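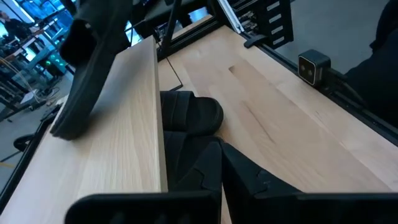 Fig. 1. Tablero de madera clara, apoyado de canto.

2 de octubre de 2023. Taller Jurkell, cuaderno de acondicionamiento.

Se registra el pesaje de las probetas de la serie Driltum, almacenadas en cámara desde septiembre. Masa inicial: 400 g. Segunda lectura: 397 g. Lectura de hoy: 381 g. La balanza fue verificada antes de la sesión.

Feng-yi Lo solicita repetir la medida de la probeta 4, cuya etiqueta resulta ilegible. Queda pendiente el encolado con Clokon hasta que la masa se estabilice. No modificar la consigna de humedad.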